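The Other Hands on the Line

Second shift at Drustitier starts at two and by ten past the argument is already going. Break room, Bernmont plant, vending machine humming. Subject is the same as last week. What happens to the sandwich line.

Drustitier packs ready meals and burgers for gas stations and hospitals. Up to 2,000 an hour when everything's running, and it isn't always. The line has people at it who have built burgers for longer than some of the managers have been driving. Then in February the company signed with Zameo, a small automation outfit, and a training room got set up behind the old cold store. White table, plastic food, a robot learning to stack.

It looks like a kids' game at first. Lettuce, tomato, patties on edge in their clear holders, buns, cheese. But the order of a build is the order of a build, and the people who know it best are the ones being asked to teach it.
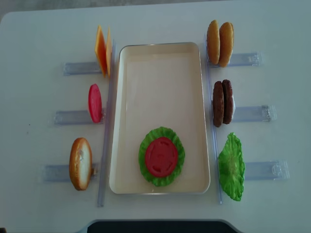

Naomi Shemweta thinks the company got that part right, and got the pay wrong. If she is training something, she said, then she is a trainer, and her check should say so. It took her a year to stop tearing the lettuce. She would like that year counted for something.

She's got company. A petition went up by the time clock in the summer and it collected 181 names out of a workforce of 414. Asked for a trainer's rate, a say in where the first machine goes, and no forced moves to nights. Management agreed to the first, sort of. An extra line on the pay stub for hours spent in the training room. The second is "under discussion." The third, no answer when we went to press.

So what does the work look like in there? Slow. One ingredient, then the next. Operators from the line take turns, two hours at a stretch, and most say the slowness is the hard part. On the line your hands are ahead of you. In the training room you have to think about where a tomato slice is leaning and how you would come at it from the side. You notice things you quit noticing years back. One woman told me she went home and couldnt make a sandwich without watching herself do it.

Backs and wrists come up a lot. Reach, turn, press, all shift, in a room kept cold enough for gloves under gloves. If a machine took the worst of the reaching, plenty of people would let it. They'd just like to know what they will be doing instead.

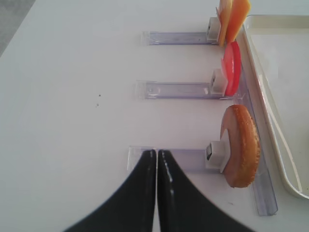 Page last changed: 11/12/2018

The company's line is that nobody loses a job. Jobs change. Packers become line minders, line minders become techs, there's a course for it over in Madigan, paid, nearly 100 hours. That is the pitch anyway. The course is in the daytime and the bus to Madigan quits at six, so if you work second shift and have kids, do the math. Four people from Bernmont have finished it so far. All four were on days.

The ones who finished like it. More money, a stool to sit on, a say when something jams. What they miss is the talk. You can't stand shoulder to shoulder when the stations are spaced out for a machine, and the floor plan taped up outside the supervisor's office has a lot of space in it.

There is a quieter worry too. Speed. Right now the pace of the line gets set by the people on it, more or less, a supervisor leans on them and they lean back. Put one machine in the middle and the pace belongs to the machine. The folks downstream of it keep up or they don't.

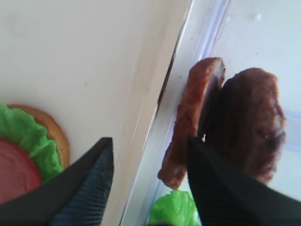
A written limit on speed is what the petition people want next, and they want it before anything gets bolted to the floor. Zameo says it can set whatever pace it's told to. Drustitier says pace is a business decision. Both of those are probly true, and that is where the thing sits until the next meeting.

Meanwhile the turns in the training room go on. The sign-up sheet was full the afternoon I visited, trainer's rate or no trainer's rate. Shemweta had her name down twice.

Contact the editors | Subscriptions | Copyright 2018, all rights reserved | Back to top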